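Home | Newsletters | Markets | Currency Desk | Client Notices | Contact

Currency Desk Newsletter

Changes to forward contract margins and settlement times for business clients

Last updated: 2020-06-01

Zirkar will introduce revised margin terms for forward currency contracts in July. The new terms apply to all business clients who buy or sell foreign currency for delivery at a later date. Clients who deal only in spot transactions will see no change to their pricing, although the settlement times described later in this item will affect them as well.

Under the present terms, a client who books a forward contract pays an opening deposit, which is held until the contract is delivered. Further margin is requested when the market moves against the contract by more than an agreed amount. The size of that movement has until now been set client by client, and in some cases the figure was agreed several years ago, when major currency pairs traded in narrower ranges. The recent period of wide daily movements in the pound, the euro and the Norwegian krone has shown that these older figures no longer serve their purpose. Some clients received repeated requests for small sums within the same week, while others with larger exposures received none until the amount due was substantial.

The revised terms place every forward contract in one of two groups. Contracts with a delivery date up to seven months ahead will carry an opening deposit of 8 percent of the contract value. Contracts with a longer delivery date, up to a maximum of 12 months, will be priced individually at the time of booking. The rate will be confirmed in writing before the client is asked to commit to the trade. Contracts already open when the new terms take effect will run to delivery under the terms on which they were booked, and no additional deposit will be requested for them as a result of this change.

Margin calls will be issued once a day, after the close of business in New York. A client who receives a call will have until noon on the second business day to transfer the funds. Calls will be sent by email to the named treasury contact and will also appear in the client portal. Clients are asked to make sure that the contact on file is correct – a call sent to an address that is no longer in use is still considered delivered. 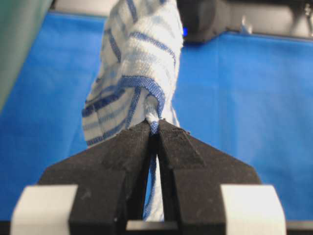
A blue-striped white towel held in a black gripper.

Clients importing household textiles and other finished goods make up a large share of forward business on the desk, and several have asked how the new terms will work where a supplier changes the shipping date. The position is as follows. A forward contract may be drawn down early, in full or in part, at any time after the first month. It may also be extended once without a new opening deposit, provided the extension is requested at least two business days before the original delivery date. The rate on an extended contract is adjusted to reflect the difference in interest rates between the two currencies over the added period. This adjustment may be in the client's favor or against it, and it will be quoted before the extension is confirmed.

Settlement times will also change. Payments in US dollars, euros and pounds will be released the same day where cleared funds are received before 2 p.m. Eastern time. The present cutoff is noon. Payments in Swedish krona, Polish zloty and Czech koruna will continue to settle on the next business day. Clients who send payments through the Clekodow network should allow for that network's own processing hours, over which the desk has no control.

The desk conducted a review of its forward book before settling on these terms. The review covered 488 contracts and was led by Mared Pugh, head of client risk. "We wanted terms that a finance manager could read once and apply to next quarter's budget," Ms. Pugh said. "The old arrangement was fair in most cases, but it was hard to predict, and a company that is hedging its costs should be able to predict the cost of the hedge."

The desk would remind clients that a forward contract fixes a rate and does not improve it. A business that locks in a rate will not benefit if the market later moves in its favor, and it remains obliged to complete the contract even if the underlying purchase is canceled. Where an order is uncertain, it may be sensible to cover only part of the expected amount and to deal with the balance at spot.

A full copy of the revised terms will be posted in the client portal under Client Notices. Clients whose accounts were transferred from Hughes or Dado will receive a separate letter, as their existing agreements contain different wording on early drawdown. Questions may be sent to the desk through the portal's message page, and replies will be given within two business days.

Reader comments (3)

T. Marlow: Does the single extension apply to each drawdown or to the contract as a whole? We usually take delivery in three or four parts.

Currency Desk: The extension applies to the contract as a whole. Any balance not drawn down by the original delivery date moves to the new date together.

importer_nj: The 2 p.m. cutoff is welcome. Our bank rarely gets the wire out before noon, and we have been losing a day on nearly every dollar payment.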